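Notebook, adhesives bench
26/09/2022

Third go at the Kutovier claim that their two-part glue reaches full strength overnight. I still don't believe it. The June batch let go at 429 newtons on the lap joints and the rep told Noboru Nishimura we must have mixed it badly. We mixed it the way the leaflet says.

Today: same steel strips, same overlap, abraded with 40 grit, wiped twice. Clamped and left alone.
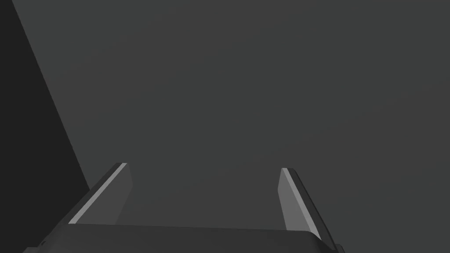 First strip pulled at 789 N, which looks lovely until you see the second, at 266. Same tube, same nozzle, same hands. A mean of those two would be a silly thing to write down, so I haven't. Noboru thinks the nozzle wants a longer purge before the first bead. Maybe. He said that about Zendelum as well and we threw away half a cartridge finding out it made no odds.

Both breaks came away clean from one face, glue all on the other. To me that says surface and not cure. The leaflet has a whole page on cure and one line on surface.

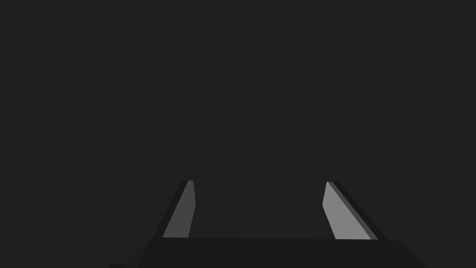
Gripper, fingers up, dark grey background.

Asked Moynihan for their data sheet to compare. Theirs quotes a strength with no overlap area given, so it tells me nothing. Fora at least print the area, though in tiny type on the back.

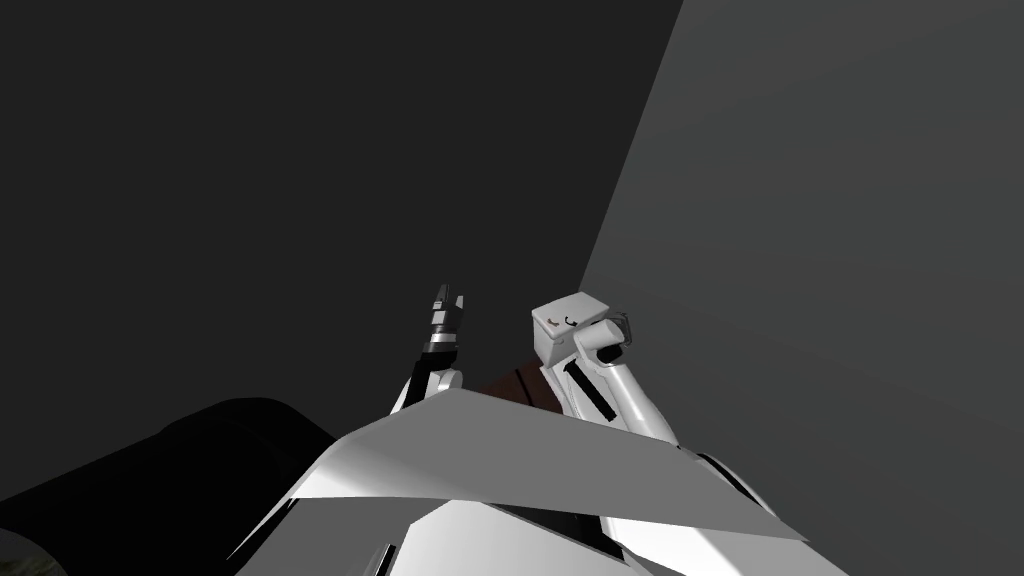 Tomorrow: five more strips, fresh wipes from a sealed pack, long purge on three and none on two. If the spread is still this wide I'm sending the tube back. Don't use the open Kutovier on anything that has to hold. Check the oven clock too, it was slow again.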